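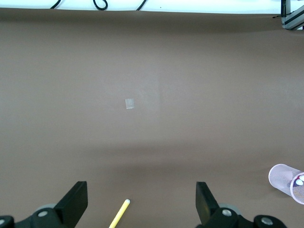 *The new brown paper, with one stray little square still on it.*

2021-04-23

I've been promising a post about backdrop paper since March, when Rajeshwari Pinto wrote to ask what I put under things, and I'm sorry it has taken me so long. The short answer is brown. The long answer, I'm afraid, is the rest of this post.

For years I used white, as everyone told me to, and I spent half my life wiping it. Then Bronisława Szulc gave me the end of a roll in a sort of taupe — mushroom, my mother would have called it — and I've never gone back. It's a smooth, matte paper and it's very kind to small, pale things, which simply vanish on white. Look at that scrap a bit left of the middle (tape or paper, take your pick). On the old surface I'd have found it with my elbow!

This length came from Kurek, who cut it for me while I waited and charged me for 140 centimetres. I like a wide sheet, wide enough that I can spread a job out and not be forever shuffling things about. I let the back edge curve up a little and leave it at that. You do get some light and dark across it, and a faint band lower down where it bends, and a paler line through the middle. I used to fuss terribly over that sort of thing. I tried weighting the corners with books, and I once got the iron out, on its lowest setting, with a tea towel over the top. It helped for around 23 minutes.

Now I just let it settle. A new sheet seems to want 3 days or so to forget it was ever on a roll, and if it still has a crease after that, well, so have I.

The cables along the back are next on my list. I have a bag of clips somewhere, bought for exactly this, and I suspect they're in the drawer with the candles.

Rajeshwari also asked about the grey version. I haven't tried it yet, but Kurek had a roll by the till and I did give it a good long look.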